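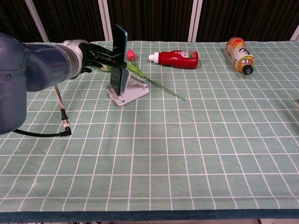

Clearing the kitchen table before dinner. The tablecloth is staying on, everything else needs a home by 4.

2/ The gray phone stand is the one thing I use daily. It has a hinge, so it folds, and it can live on the counter by the outlet. I got it from Seixas for $20.

3/ The fake tulip came from the Zeletach market in February. I have no vase narrow enough for one stem, so it keeps ending up flat on the table. Going on the windowsill for now.

4/ Ketchup goes back in the fridge door. I know some people keep it in the cupboard. We don't.

5/ Next up is the drawer under the microwave. It's mostly chargers and takeout menus. Will post when it's done.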